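Clolwood Building Access FAQ

When is the front desk staffed?
The Clolwood desk closes for the season in November. Outside that period, deliveries are signed for at the desk.

How large a parcel can be accepted?
Parcels are limited to 13 kg. Heavier items go to the Wadanum dock. 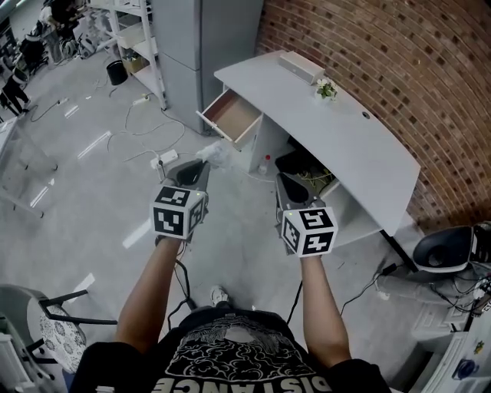
Parcels not collected within 4 days are returned to the carrier. Storage cannot be extended by phone.

How do I replace an access card?
Send the card number to Ezequiel Cuautle. The old card is disabled on receipt of the request, and a new one is issued in 2 days.

Last updated 28 July 2026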